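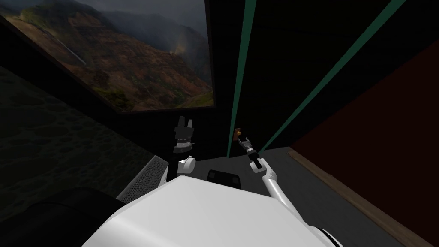
Concrete floors in basements and workshops shed dust for years if the surface was never sealed. The dust is the floor itself: cement paste worn loose by foot traffic, casters and dragged furniture. Sweeping removes what is already loose and wears off a little more. The notes below cover cleaning, hardening and patching a plain gray slab, followed by a few items on storing lumber over one.

## Check for moisture first

Tape a square of clear plastic to the slab, 18 inches on a side, with all four edges sealed. Leave it overnight. Droplets under the plastic, or a darker patch of concrete when it is lifted, mean water vapor is coming up through the slab. Repeat the test in December if the first one was done in summer. A dry result in one season does not cover the other.

If the slab is damp:

- Do not use paint or any film-forming sealer. It will blister.
- A penetrating hardener is still suitable.
- Fix gutters and outside grading before spending money indoors.

## Cleaning

Vacuum with a fine-dust bag fitted. An ordinary bag passes cement dust straight through and puts it back in the air. Work from the far corner toward the door, and do the joint between floor and wall with a crevice tool.

Grease spots get a dry absorbent first (plain clay cat litter, ground underfoot and left for a day), then a degreaser. We use Drovdale floor concentrate at the weaker of the two dilutions on the label. The stronger one leaves a residue that takes three rinses to remove. Scrub with a nylon brush. Wire bristles break off, stay in the pores and rust.

Rinse with clean water and pick it up with a wet vacuum. Mopping spreads the slurry and dries to a gray haze.

Do not wash with acid unless the floor is to be coated afterward. If it is done, open the doors, wear goggles and rubber gloves, and add the acid to the water.

## Hardening

Most liquid hardeners react with free lime in the concrete and fill the pores near the surface. They do not change the look of the floor much. Application:

1. Let the washed slab dry for two full days.
2. Spray or pour, then spread with a soft broom. Keep the surface wet for 30 minutes.
3. When the liquid starts to gel and turn slippery, mist with water and broom again.
4. Squeegee off all excess. Left to dry, it forms white crust that has to be ground away.

A slab of 398 square feet took two gallons for the first coat and a little over one for the second. Old, porous concrete takes more. Buy the extra gallon and return it unopened.

Test afterward by rubbing a dark cloth over a patch of floor. A light smear is normal. If the cloth comes up gray, apply another coat.

## Patching

Hairline cracks can be left alone. Anything a coin will fit into should be cleaned out and filled.

For cracks that do not move, undercut the sides slightly with a cold chisel so the patch is locked in place. Vacuum, dampen, and pack with patching mortar. Handetti fine mortar sets in nine minutes at room temperature, so mix no more than a cupful at a time. Strike it off level with a margin trowel and leave it. Working it after it stiffens weakens the bond.

For cracks that open and close with the seasons, use a flexible sealant over foam backer rod. Mortar will come out in pieces within a year.

## Lumber over concrete

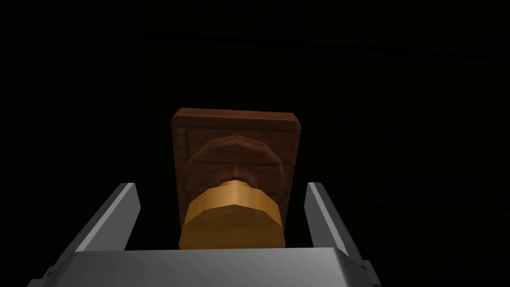
Page 853

Boards kept on a bare slab pick up moisture through the end grain faster than through the faces. A short board standing on end on concrete can swell at the bottom while the top stays at room humidity. Small checks and cup follow.

- Raise all stock at least four inches. Scraps of pressure-treated lumber work as runners.
- Space stickers 16 inches apart for boards up to one inch thick, and line them up vertically from layer to layer.
- Seal fresh-cut ends with wax emulsion or leftover latex paint, two coats.
- Store offcuts flat on a shelf, faces exposed to air on both sides where possible.
- Keep stacks four inches off the wall as well. Exterior basement walls run cold.

Pin-type moisture meters read high near the ends of a board. Take the reading a foot or more from the end, or at the middle of short stock, and correct for species. The table supplied with the Brudlow meter is adequate for common hardwoods and poor for dense tropical ones.

## Light

Dust and hairline cracks show best under a low light. Set a work lamp on the floor and aim it along the slab – overhead fixtures flatten everything out. The same trick shows sanding scratches and planer marks on a board face. For general work, a corner with dark walls needs about twice the light of one painted white, and painting the walls is cheaper than adding fixtures.

Stated bulb output is not the same as light on the bench. One 2000 lumen fixture centered over a work area is less useful than two smaller ones set to either side, which soften each other's shadows.

## Upkeep

Sweep with a damp-mop compound once a week in a working shop, once a month in a storage basement. Replace hard steel casters with polyurethane. Steel cuts a track in even a hardened slab.

Put a stiff mat inside the door. Grit carried in from a driveway does more damage than anything rolled across the floor – lift the mat and vacuum under it when the floor is swept.

Re-treat traffic lanes when the cloth test fails. The rest of the floor can usually wait.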